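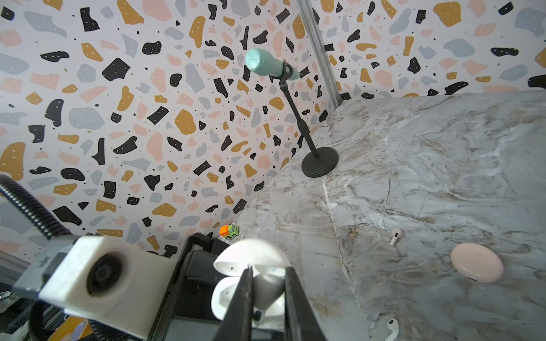
Battery replacement rules for small electronics are written around the phone and the laptop, and the products that fail first are neither. A lithium-ion cell loses capacity with every charge cycle whether or not the device around it is in good order. In a phone the cell is large and the owner notices a gradual decline. In something like a white earbud case with a flip-up lid, the cells are small, there are three of them in the set (one in each bud, one in the case), and the decline shows up as a product that no longer lasts a train ride. The hinge still works. The drivers still work. The set goes in a drawer.

I repaired audio equipment for 16 years before I started writing about it, and my position is that the case and the buds should be regulated as separate products. The objection raised most often is size. A bud has to fit an ear, resist sweat and stay closed when dropped, and a removable cell needs a door, a seal and contacts, all of which take up volume. I accept this for the bud. I do not accept it for the case, which sits in a pocket and could grow by a millimeter with no effect on anyone.

Most cases I have opened use a pouch cell held by adhesive, with the inner tray clipped or glued over it. Getting to the cell means prying at the seam, and prying near a pouch cell is a fire risk. Two screws under the lid and a plug connector would remove that risk. The tooling change is modest and the added parts are cheap.

Precious Galang, a former product engineer at Zarnance, disagreed with me on this in a long email, and her argument deserves space. She holds that a replaceable case cell is of little use if the buds die first, and that buds usually do, as their cells are smaller and are charged more often. Her preferred rule would require makers to sell single buds at a capped price for a fixed period after the model is withdrawn. The cap matters. Esteves, to take one maker, sells a single replacement bud for its Pruvel set at 80 percent of the price of the complete set, and at that ratio few people will order the part.

Her rule and mine do not conflict. A screwed case and a capped bud price together would cover all three cells. Either one alone leaves a weak point, and I would expect manufacturers to lobby for whichever version leaves the larger one.

Labeling is the part I would fix first. Cell capacity is often printed in type too small to read, or left off the outside of the case. The cell format is seldom given at all. A repair shop that knows the format before opening the case can quote a price at the counter. Mafalda Salgado, whose shop in Casteton takes in earbuds every week, charges an inspection fee for exactly this reason, and she says many customers walk out when they hear it. A printed format code would let her drop the fee on most models.

Recycling targets do not answer any of this. Collection recovers some of the metal in a cell and none of the work that went into the parts around it. The draft rule now open for comment mentions recycling throughout and case cells once, in a footnote. Comments close in July.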